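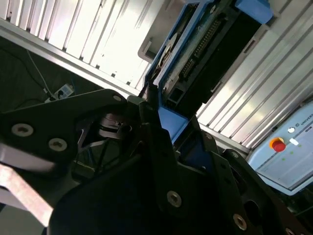

**Vundley disassembly cell: planning notes for buyers**

The Vundley cell is supplied for opened desktop computers and their drives. It is sold by Plellitz as arm, gripper, control box and slatted table; fixture plates are quoted separately.

| Item | Value |
|---|---|
| Minimum order, fixture plates | 2 |
| Spares kit, fasteners | 200 pieces |
| Quotation valid for | 30 days |
| Part number, drive fixture | 672 |

Allow table space for the tower on its side, with the fixture next to it.
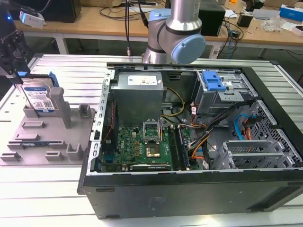 Drives with a caddy clip need the slotted plate. Budget for one plate per drive format. Side panels must be off before loading, and the labour for this is not in the cell price.

Desks, monitors and mains wiring are the buyer's responsibility. Site surveys are booked through Yanti Siregar, Monday only.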